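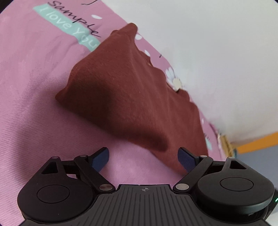

Relmont lab finds that messy laundry makes a better teacher

Anyone who has ever tried to explain to someone else how to fold a sweater will have some sympathy for the team at the Ramanauskas lab in Relmont, which has spent much of the past year trying to explain it to a robot. In September the group shared the first results of its Flutumia project, and the news is rather encouraging for those of us with a full hamper at home.

The method is a simple one. People take a hand-held gripper — two soft, fabric-covered fingers worked by linkages, with a camera looking down over them — and use it to pick up crumpled clothes and cloths wherever they happen to lie, on beds with patterned sheets as well as on plain lab benches. The recordings, 1817 of them so far, come from 24 homes in and near the town. A robot arm fitted with the same fingers then learns from what the camera saw.

What the researchers wanted to know was whether all that household clutter would help or only confuse things. They trained one version on bench recordings and another on recordings from bedrooms, and then gave both the same 17 cloths to lift from a bed neither had met before. The bench version managed 7. The bedroom version managed every one, including a dark knit that had given the group a good deal of trouble in the spring.

Folding is still some way off, the lab says, and for now the work stops at getting hold of the cloth and lifting it clear. Bumell, the local workshop that builds the grippers, is making a lighter set for the next round of home visits, and families in Relmont who would like to take part can leave their details at the lab's front desk.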